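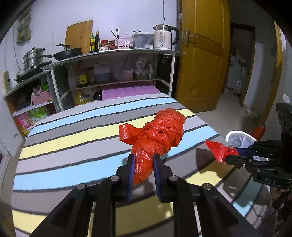
HALTBY, March 2024
By the Pludine project group

Our project is called Pludine. The goal was to record two-handed tasks with plastic packaging and turn the recordings into training data for a small robot policy. We picked packaging after our first idea, folding towels, was already taken by another group in the course.

The work was split into three parts: recording, checking and training. The same people did not check their own recordings. Each task was done with two hand-held grippers, one in each hand. The person recording could use only the grippers once the recording had started. If a hand touched an item, the recording was thrown out.

Tasks

We had two tasks. Task A was a knotted plastic bag. One gripper holds the bag and the other works at the knot or the loose ends. Task B was moving snack packages from a pile to one side of the table, one at a time.

Task A was harder than we planned for. A thin bag has no fixed shape, so two tries never start the same way. The red bags we used are also shiny, and when they are twisted tight it is hard to see in the video which layer is on top. Small pieces of plastic were a problem too. They stayed pinched between the fingers when we wanted to let go, and they blew off the table if someone walked by.

We made 300 recordings over 7 sessions. Of those, 75 were Task A and the rest were Task B. We had wanted an even split, but a Task A recording took so much longer that we changed the plan after the second session.

Checking

Recordings were loaded into Flondex, the viewer we wrote last semester. The checker watched each one at double speed and gave it one of two labels, Ok or Redo. Ok meant the task was finished, both grippers had tracking the whole way, and no hand touched an item. We labeled 22 as Redo and did not record them again because we ran out of time. Most of those had a tracking gap in one gripper when the arms crossed. 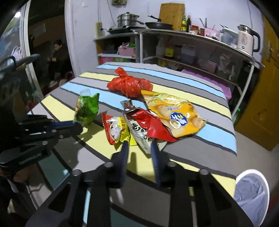

Grip points in Task B were left up to the person recording. We thought everyone would grab a package by the middle. In practice the middle is puffed up and slides out of the fingers, so people went for the edges and corners. The green package held by its lower left corner is a typical grip from the left side. With a stack, such as the orange-yellow bag lying partly over the red and cream one, we asked people to take the top package first, but we did not label those recordings separately. We should have, as the policy often reaches for the lower bag.

Training results

The policy trained on Task B picks up a single package most of the time. It does worse with piles and with striped cloth under the items. We only used one cloth for nearly all sessions and can't say if the pattern or the pile is the cause. Task A did not train to a useful level. It learned to hold the bag and pull, and then it kept pulling.

Changes for next time

Record on more than one surface. Write down the stacking order before each try. Fix the tracking gap before making any more Task A recordings, and replace the finger pads sooner. Ours got smooth by session five and we kept using them.

Contact the project group | © Pludine, Haltby | Back to top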